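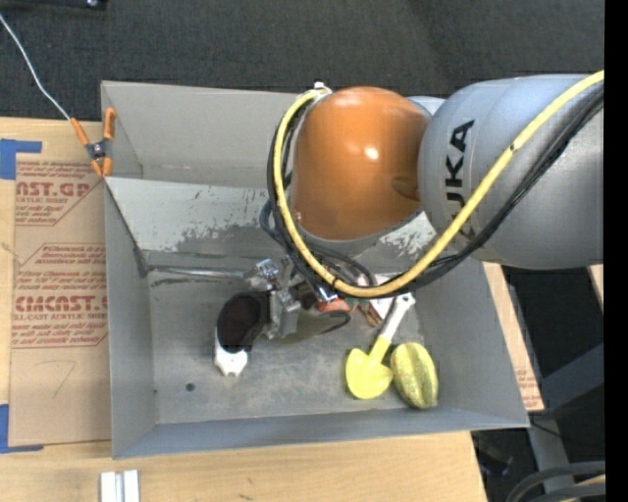
从开放日带回家的几条收纳和工作台小窍门

上个月陪孩子去了 Ernano 工坊的开放日,本来只打算待一个上午,结果磨蹭到人家收椅子才走(孩子还不肯走呢!)。演示的内容是让机械臂从箱子里一件一件往外拿杂物,讲解的是 Flurina Leitner 女士,说话慢条斯理的,特别有耐心,谁家小朋友提问她都蹲下来答。我一边看一边在手机里记,记着记着发现,记下来的没几条跟机器人有关,倒全是能用在自家厨房抽屉和阳台工作台上的。整理出来跟大家分享,想到哪儿写到哪儿,别嫌我啰嗦。

一、杂物箱宁浅勿深

Flurina 说,箱子一深,东西就一层压一层,机器难认,人也难找。我回家看了看自己那只装工具的深桶,脸都红了,最底下压着的卷尺我还以为早丢了。后来换成浅箱,东西尽量只铺一层,长的斜着放也没关系,把手露在外面,伸手就能抓到。厨房里放锅铲、打蛋器的抽屉也是同样的道理。

二、弹簧夹多买几个

演示用的那只金属箱,箱沿上就夹着一个橙色手柄的弹簧夹。不起眼的小东西,我以前只拿它夹没吃完的薯片,现在夹菜谱、夹垃圾袋口、夹缝纫时的布边,粘木头的时候也靠它。我一口气买了8个,被先生念叨了一晚上,第二天他自己就拿走2个去阳台用了。买的时候捏一捏试试手感,太硬的老人家用着吃力。夹口带软头的更好,不容易在木面上留印子。

三、板材的保护纸别急着撕

亚克力板买回来都贴着一层纸,很多人(包括以前的我)到手就撕,图个痛快,然后还没开工就划花了。画线、切割、钻孔都可以带着纸做,铅笔写在纸上也清楚,尺寸、朝向随手一标就行。装好以后再撕。万一放久了纸粘得太牢,用吹风机低档远远地吹一会儿,从一个角慢慢卷起来,千万别拿刀片去刮。

四、美纹胶带贴角

薄板、油纸、桌垫,凡是爱跑的东西,用蓝色美纹胶带贴住角就老实了。贴之前把胶带一头往里折一小截,撕的时候好下手。擀面的时候我也用这招固定油纸,记得桌面先擦干。木桌子上最好别贴过夜,我有一次忘了,贴了9天,撕下来带走一小片漆,心疼坏了。

五、线要留弯,别绷直

这一条我最喜欢。机械臂上那根粗粗的黄色电缆,在关节下面垂成一个大大的弯,我起初觉得不够利落,Flurina 笑着讲,关节要转动,线就得有余量,绷得紧紧的,接头那里早晚要出毛病。回家一看,我家厨师机的电源线正从柜子后面直直地扯过来!赶紧挪了插座,留出一段松松的弧,再用魔术贴绑带轻轻束一下,束到手指还能伸进去的程度。台灯、缝纫机、吸尘器充电座都照此办理。要注意弯别垂到灶台边或者水槽里去。

六、掉漆的金属箱还能用

旧铁箱、旧烤盘磨花了,装装园艺小铲、绳子、孩子的沙滩玩具挺好的。有锈的地方先用细砂纸打一打,擦净晾干,里面垫一块旧毛巾,拿东西也不会哐当响。不过掉漆的就别再装吃的了。

七、练手用的东西,混着来才好

有位爸爸问,为什么不用整整齐齐的方块来演示。Flurina 的回答是,家里的东西本来就长短圆扁都有,软的硬的混在一块儿,拿惯了方块,碰上圆滚滚的瓜就傻眼。我觉得教小孩子收拾也一样,别一上来就买成套的收纳盒,先让他把一箱杂物倒出来,自己分分看,分错了也随他。我家那位把玩具铲子和木勺归到了一类,理由是"都能挖",我想想也有道理,就让它们住一起了。

听工坊的人讲,六月还会再办一次,到时候可以带自家的小件杂物去给机械臂试着抓。我家孩子已经在挑了,目前最看好的是一把旧汤勺。

整理于 30/12/2024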